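Plusudix Padded Hand Cover and Wrist Camera Kit

Home / Research Equipment / Hands and Grippers / Plusudix

Plusudix Padded Hand Cover and Wrist Camera Kit, second version
Made by Wisusier
Item number 1569
Availability: built to order, usually ships in 16 working days
Page updated 2023-05-21

Overview

Plusudix is a soft cover for a robot hand together with a small camera that sits at the wrist, and it comes with all the software and recordings we used when we worked out how to teach an arm to hold still, wait, and take part in simple hand-to-hand tasks with a person. We sell it as one kit because the two halves grew up together in our workshop, and every time we tried to offer them separately somebody wrote in a week later asking for the other one!

If you have followed our work for a while you may remember the first version, which was a plain sleeve with a zipper down the side. People were very kind about it, but the zipper caught on things and the sleeve crept down the hand during long sessions. This version is fitted to the hand in panels, and it stays where you put it.

The method behind the kit

Most of what makes Plusudix useful is the way the training data is gathered, so please bear with us while we go into it a little. The method is called Gu (short name, long story, and the short version is that it was the name of the folder). In Gu, a person stands in front of the arm and makes ordinary gestures close to the fingers: pointing, offering a flat palm, reaching in from the side, pulling back. The wrist camera records everything from the hand's own point of view. An operator marks the moments when the hand ought to open, close, or simply do nothing, and the policy is trained on those marks.

The "do nothing" part turned out to be the most valuable. Our early policies were far too eager. They treated any hand near the fingers as an invitation to grab, and you can imagine how popular that was at lunchtime. Once we added a good number of clips where the right answer was to wait, the behavior settled down a great deal.

We also stopped keeping the camera level. With the wrist turned, people show up sideways, windows run the wrong way, and a policy trained only on upright views gets badly confused. Gu recordings are made at whatever angle the wrist happens to be, and we leave them that way all through training.

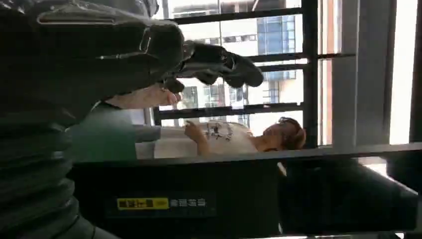

Wrist camera view with a hand held close under the gripper fingers and a person in front of a large window.

Bright windows are something we get asked about a lot. Our advice is to leave the blinds alone and record in the room as it is. Strong daylight washes out part of the view, and a policy that has never met it will struggle the first sunny afternoon. The camera settings we ship keep nearby hands readable and let the outdoors go pale, and we have been happy with that trade.

What we found

The reference set contains 2283 clips. Of these, 1375 were used for training and the remaining 908 were held back for testing. On the held-back clips, the policy trained with waiting examples chose the right action clearly more often than the one trained without them, and the biggest gain came on gestures that enter from the side. The full tables are in the report that comes with the kit, with the failures listed as well as the successes, so you can see where it still goes wrong.

It does still go wrong. Two hands close together can puzzle it, particularly when one of them is pointing and the other is flat. Long loose sleeves are sometimes read as part of the hand. Very slow reaches may be ignored until the last moment. We are working on the first of these now and hope to have something to share with kit owners before long.

In the box

Fitted hand cover, dark gray
Spare finger covers, one set
Wrist camera with bracket and cable
Bracket screws and the right key for them
Drive with the Gu reference clips, marks, and training code
Printed setup guide and the research report

Fit and compatibility

The cover is cut to order from your hand's measurements. There is a measuring sheet on the ordering page, and we'd ask you to fill it in with the fingers fully open, then again half closed. The bracket suits the Dandum arm straight away. For other arms we can supply an adapter plate, though you'll want to write to us first with a drawing of the wrist flange.

Care

Wipe the cover with a damp cloth and let it dry flat, away from heaters. Don't machine wash it. Check the seams at the base of the fingers every month or so if you run the kit daily, and swap the finger covers when the tips start to feel thin.

Before you start

Plusudix is research equipment. The padding makes contact gentler but it doesn't replace the force limits on your arm or a stop button within reach. Run the slow settings first, even if you've done this many times.

Ordering

Send the measuring sheet along with your order and mention item 1569. Universities and teaching labs can ask for the loan kit, which goes out for one month at a time and has a waiting list in May.

Related items: Finger cover refill set / Dandum adapter plate / Gu marking software, extra seat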